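Handheld gripper for the workshop, fingers keep twisting under load
Forum: Home Builds > Grippers and End Effectors
9 replies

fbakhtiari wrote:
Second version of my handheld gripper is together. Plate, two side brackets, yellow printed fingers, round sensors on the face, camera above looking down past the fingers. I'm building it at home and doing the printing at the shared shop in Hirnomton. The plan is to record myself doing ordinary jobs with it and use that later for an arm.

Problem: the fingers close parallel with nothing between them. On anything thin they meet at the tips first and the bottom stays open. Thin things then roll out of the gap. Fingers are 75 mm long, hollow on the inside, 4 walls.

ancapop wrote:
What are you gripping when it rolls out? Flat stock or round?

fbakhtiari wrote:
Round. Cord mostly. Shot from the gripper camera with the cord in the fingers and the black and yellow tool in the other hand.

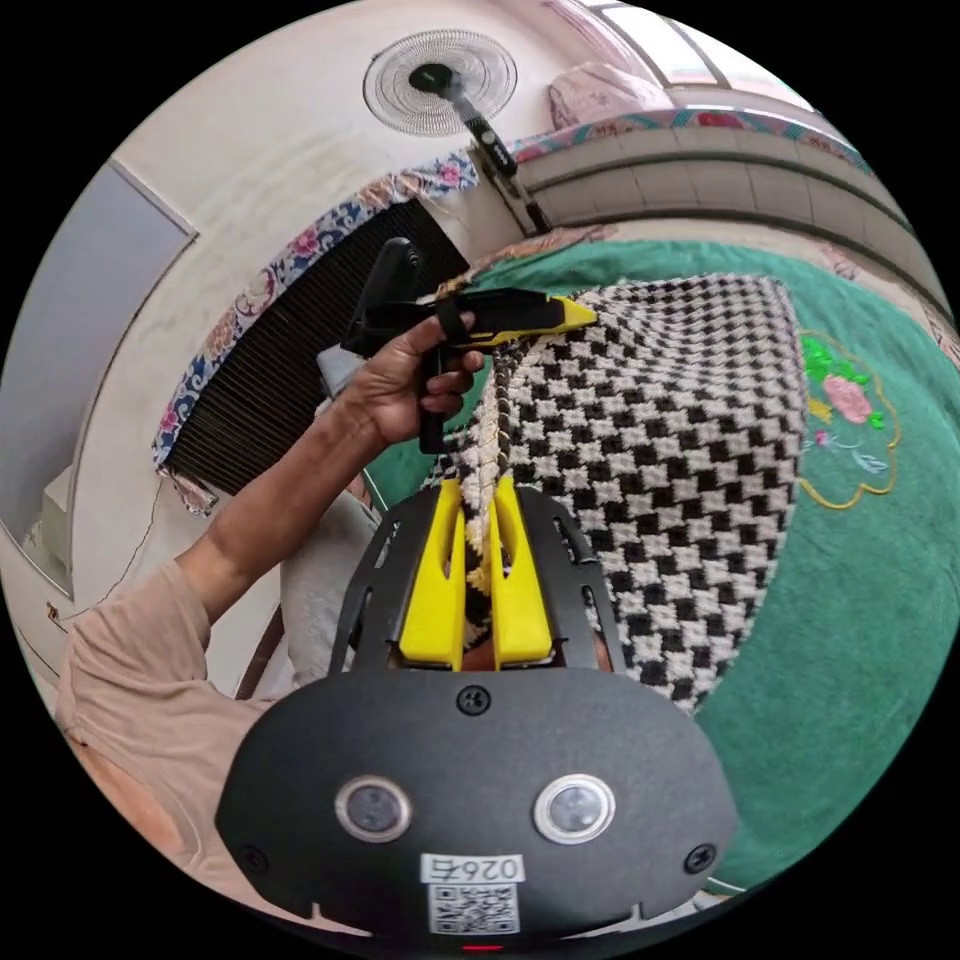 Gripper camera view, twisted cord between the fingers.

Smooth cable is worse than this cord.

ancapop wrote:
The hollow channel is your problem. You have two edges touching the cord and nothing in the middle. Fill the channel or glue a pad across it.

n_nambiar wrote:
I don't agree. I ran hollow fingers on my Drostach build all winter and they held cord fine. The give is what you want on soft things. If the tips meet first, the slop is further down. Look at the brackets. Those are slots, and slots move when the screws back off.

ancapop wrote:
Both can be true, but a pad costs him ten minutes and tearing down the brackets costs him an evening.

n_nambiar wrote:
And if the brackets are loose the pad will be crooked too. Check the slots first.

Forough M wrote:
Separate question. Your label is upside down in the view. Is the camera turned or did you put the sticker on that way? If your software reads the code it may not matter, but I spent a weekend on a mirrored left/right mix-up once and would sort that before recording anything.

fbakhtiari wrote:
Sticker faces the person holding a phone to scan it. The software doesn't use it. Left and right are set in the config file and I tested both.

On the slots: I put a straightedge on the brackets and the right one was out. Tightened it, tried 12 pulls on smooth cable and lost 4. Better than before but I won't call it fixed.

ancapop wrote:
So add the pad. Thin silicone sheet, whatever the shop has. Don't go thick or you'll lose the gap for small parts.

n_nambiar wrote:
Fine, a pad on top of straight brackets I have no argument with. Put a washer under each screw while you're in there. What infill are the fingers?

fbakhtiari wrote:
70 percent. I'll print one pair with the channel closed and put pads on the old pair, then run the same cable through both. Printer is booked until the end of the week.

Forough M wrote:
Post the numbers for both pairs, please. I have the same finger shape on mine and was going to reprint anyway.

Last edited 08/07/2019 by fbakhtiari: added finger length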